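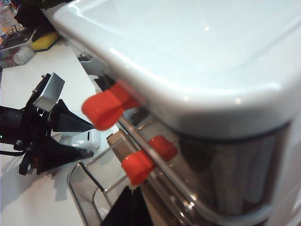 Blog > House wiring > Coax

Replacing the aerial run in a 1978 house

The TV signal in the back bedroom had been poor since we moved in. Two multiplexes came and went, and one never locked at all. The aerial on the chimney is fairly new, so I had been blaming the splitter in the loft. I swapped it in March and nothing changed.

The cable turned out to be original to the house. It is thin brown coax with a single loose braid, and where it came through the soffit I could see copper between the strands. The braid covers maybe half of the dielectric. Cable like this was fine for what it was sold to do, but it leaks at the top of the UHF band and it lets in whatever is on the air nearby, including phone masts.

Measurements first. I have an old Jidell signal meter that reads level and bit error rate. At the aerial end, on a short test lead, every channel was comfortable. At the bedroom plate the lowest channel had dropped a little and the highest had dropped a lot. A loss that rises that steeply with frequency points to the cable itself. A bad joint tends to look different, with odd notches at one or two channels and the rest left alone.

I looked at three options.

The first was a masthead amplifier. It would have lifted the level, but it does nothing for noise picked up further down the run, and it needs power up the coax. I have fitted one before and ended up taking it out again.

The second was to replace only the outdoor section and join it to the old cable in the loft. Cheap and quick, and it leaves the worst of the indoor run in place behind the landing wall.

The third was a full replacement, aerial to plate. That is what I did.

The cable is Braster 75 ohm with a solid copper center conductor, foamed dielectric, copper foil and a copper braid over the foil. It comes on a drum, marked every meter, which helps when you lose track. I avoided the version with a copper-plated steel core. At UHF the signal travels in the skin of the conductor so the loss is much the same, but steel is stiff, and I had two tight corners to get around. The jacket on the outdoor part is black polyethylene. PVC goes chalky in the sun after some years, and the old brown cable had done exactly that on the south side.

Pulling it took longer than planned. I taped the new cable to the old one and drew it through from the loft, which worked as far as the top of the landing wall. There the old cable was clipped to a stud inside the cavity, and it would not move in either direction. I cut it, left the dead length where it was, and ran the new one down the corner of the airing cupboard and under the bedroom floor. It makes the run longer, 76 feet in total, but every part of it can now be reached.

Some notes on connectors. I used Egger compression F-connectors throughout. The twist-on type works until someone moves the cable. Strip length matters more than the tool does: too long and the foil bunches up behind the ferrule, too short and the dielectric does not sit flush with the inner face. I wasted four before getting a clean one. Fold the braid back, leave the foil on the dielectric, and look for stray hairs of braid touching the center conductor before you compress it. One hair is a dead short.

Outside, I left a drip loop below the entry hole and wrapped the aerial joint in self-amalgamating tape, stretched to twice its length. The hole through the soffit slopes down toward the outside. Clips go every 500 millimeters, and no bend is tighter than ten times the diameter of the cable.

The wall plate was the last old part. It was an unscreened type with a small capacitor and resistor on a bare board. I replaced it with a Costby screened plate, which has a die-cast back and takes an F-connector directly.

Results, same meter and same channels: the highest is now within a few dB of what I measured at the aerial, and the error rate reads as zero on all of them. The multiplex that never locked comes in on the first scan.

I bought a 200 foot drum and still have a good length of it left. The front room is next, though that run goes under a tiled hearth, and I have not worked out where it comes up.

Related posts
Fitting a loft splitter and why I used a bigger one
F-connectors: compression, crimp and twist-on
Reading bit error rate on an old meter
Removing a masthead amplifier
Grounding a chimney aerial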